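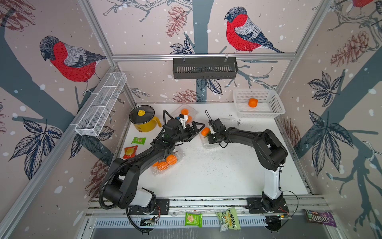

Minutes – Wakevex two-arm kit, trial review
Sistmont, February 7, 2021
Chair: Roxana Roman

1. The minutes of the last meeting were approved with no changes.

2. Trial. The group went over the mandarin task, with fruit and clear clamshell containers on the white table. Members asked for the crumbs to be wiped up between runs. Loose leaves and stems stay on the fruit for now.
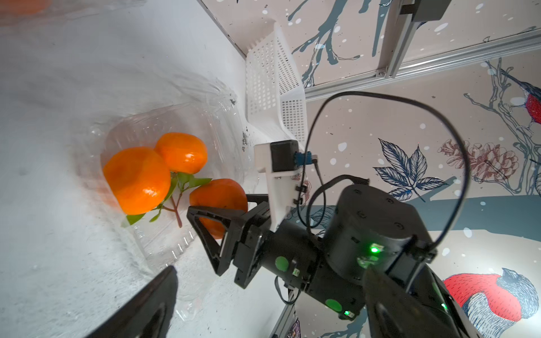 Item 2: wrist view, mandarins in the open container.

3. Offers. Corkero quoted for 2 kits with support until July. Mocanu quoted for 3, support extra. Order no. 1366 stays on hold until both quotes are on the same terms.

4. Cables. Two members want shorter runs near the wrist. R. Roman will ask Corkero – answer due in 5 days.

5. Spare gripper pads were moved to the next meeting.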